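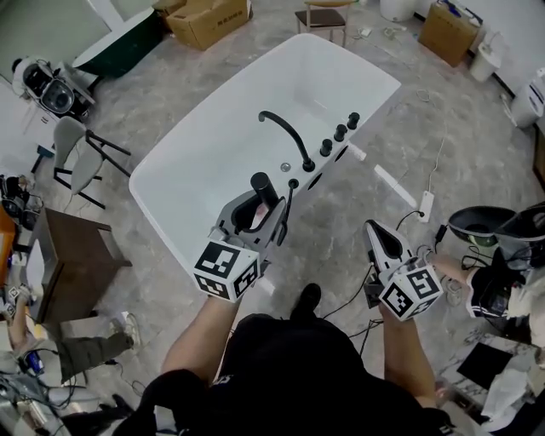 Tub station, left gripper on the shower head, right gripper waiting its turn.

7 Sep 2024, Follwood, back room

Overtime day. Good for the recordings, less good for anyone who had plans.

Carried on with the shower head task: close on it, lift, put it back in its seat, let go. Cyrill did most of the morning wearing the head camera, then complained of his neck and swapped with Hajar. I have put "neck" in the log as a fault category. It now has more entries than "software".

Running total is 805 takes. Kept: 491. The rest are bad for the usual reasons, mainly markers out of view and people going back to have a second try in the middle of a take. Alun has asked whether second tries should really count as bad, given that it's how he has fitted taps for his entire working life. Thenmozhi says keep them in a separate folder and decide later. The folder is called "Alun".

Notes on the task itself

The black finish is lovely and a nuisance. Black shower head, black spout, black knobs, and most of us turned up in black as well, so from the head camera the hands and arms merge into the fittings whenever someone leans in. Ask people to wear something else on Monday. I said this in July too and am wearing black as I write.

Gripping the shower head from the front of the tub is fine. Coming at it from above, the fingers foul the lever next to it. Hajar found an approach from low down with the wrist rolled outwards. It looks like someone trying to pour tea round a corner, but she didn't lose a single take with it. Everyone else to try it before we decide it's the official way. Cyrill already has, and says it's his elbow's turn now.

The knobs are worse. With fingers you feel the stop coming and ease off. With the grippers you go straight into it, and then the whole cube twists and the tracking sulks. Have asked for softer pads. Have been told there are softer pads "in a drawer". Drawer not identified.

Cable on the right-hand gripper still too long. It trails over the floor and joins the others there, and sooner or later someone in trainers will find it. Tape it down, or hang it from overhead if Thenmozhi can get a hook signed off.

What it's meant to be for

Copying this down while I remember it, as the version on the noticeboard has been softened so much I can't tell what it says.

Zorngate wants an arm at the end of the line that does the function check on finished tubs. Shower head out and back, each knob through its travel, spout moved, drain button pressed. Skudico builds the arm, we supply the movements, the movements come from people who do the check now. There are 4 people doing it at present. The plan has 2, plus the arm. The other two "move upstream", a phrase I'd like to see tried on a salmon.

Upstream means leak testing and rework. Alun is pleased, or says he is. He likes rework. Ngân doesn't want to go and has said so clearly, in a meeting, with the door open. Her point, as I wrote it down: the check is the only job on the line where you get to look at a whole tub. You stand over it and it's finished and you try everything, and if the top knob is a shade stiff you know which bench it came from and you walk over and tell them. The arm will write "torque high" in a column. Somebody reads the column on Tuesday.

I didn't have an answer and still don't. Put it to Thenmozhi at lunch. She said the arm could send a message to the bench. Ngân said the bench already gets messages and that's why it has stopped reading them.

There is also the matter of pay for the recordings. At present it goes down as ordinary hours. Hajar's view is that if her wrist roll ends up in every arm Skudico sells, a bit extra would be polite. I agree and have no power whatever. Have written to the office. Will write again.

Things I had not expected

People are slower in the grippers, naturally, but they have also started doing the check differently without them. Cyrill went back to the line on Thursday and caught himself approaching a shower head with finger and thumb, arms out, like a crab with manners. He says it lasted all afternoon. Alun now talks through each step under his breath, and found that he has always done the knobs in a different order from Ngân. They each thought theirs was the written order. There is a written order. It matches neither.

So before any arm turns up we have at least learned how the job is done, which is several different ways. I wanted to record them all. Skudico wants one. Compromise reached with Thenmozhi: record every order, label them, and let Skudico be the ones to throw them out, in writing.

The nicest moment of the day was Hajar explaining to one of the Skudico people why you rest your free hand on the rim when you go for the spout. He thought it was for balance. She said no, it's so you can feel the tub knock if the spout is loose underneath. Long silence. The grippers can't feel a knock. The arm won't either, as specified. He has gone away to think about a sensor, and Ngân has offered to sell him her hand.

Room

Needs a tidy before next session. Boxes to go back to stores. The cables across the floor need a proper route and the power strip should come up off the floor altogether, given what sort of object we're practising on. The tub is not plumbed in and is not going to be, but I would still feel better.

The wooden stool stays. Ngân uses it between takes and it isn't up for discussion.

Karunaratne model arrives next week: different spout, knobs closer together. Expect the wrist roll to fail on it. Hajar expects it to work. A packet of biscuits has been staked.

To do
Pads: find drawer
Hook or tape for right-hand cable
Clothing note to all, me included
Rename folder "Alun" before Skudico gets a copy
Written order of checks: get current copy from the line, see who wrote it
Second letter to office re recording pay
Ask Zorngate who reads the column, and on which day

Ngân wants it noted that she'll do the Karunaratne takes but not the upstream training on the same day. Noted.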